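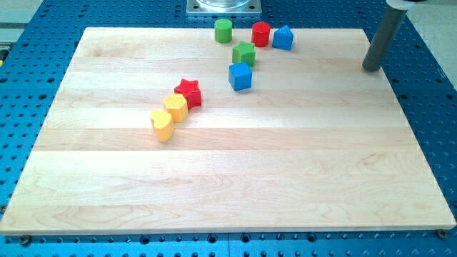

Coloured shape blocks on the maple board, blue table below.

Search this repository Go

# Gallar Shape Blocks

Gallar is a small set of pictures of toy shape blocks, the kind which children push through a shape sorter. It has 1,353 pictures, and 123 of them are kept apart for testing. The blocks are plastic with a fine texture, and they stand on a board of pale glued strips.

## Labels

Each block gets one colour word and one shape word, for example "green cylinder", "red cylinder" or "blue prism". Please write "prism" also when the block looks like a small house. The wood grain is not labelled, neither the holes of the table.

## Known problems

In 48 pictures the shape word was corrected by Noreen Tarar on Wed 12 April. The old words stay in the column `shape_old`.

## Contact

Natália Kováčik (labels), Adeel Baloch (files)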